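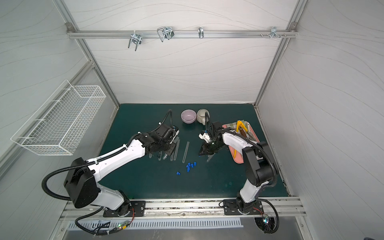
4.3 Capping the tubes

Read section 4.2 before starting. The Dusov tray set must be unpacked and the mat laid flat.

1. Wipe the mat with a damp cloth and let it dry.

2. Place the bowl and the cup at the back of the mat, side by side. The bowl takes finished tubes. The cup takes rejects.

3. Lay the tray on the right-hand side. Keep hand tools on the tray at all times, on a folded cloth.

4. Put the clear tubes and the blue caps out on the mat. Keep the caps together.

5. Check each tube for cracks at the rim. Put cracked tubes in the cup.

6. Press a cap squarely on to the open end until the edge meets the rim. Do not twist.

7. Put the capped tube in the bowl.

Note: Caps may be refitted up to 8 times. After that, replace them (Dusov spares list, page 2).

Note: Long and short tubes take the same cap. Store them separately after use.

CAUTION: Do not use pliers to seat a cap. The rim will split. Pliers are for removing stuck caps only, with the tube wrapped in cloth.

CAUTION: Do not stack anything on the tray.

8. When the batch is finished, return unused caps to their bag and close it. Spare caps are supplied in bags of 300.

Storage of filled tubes is covered in section 4.4.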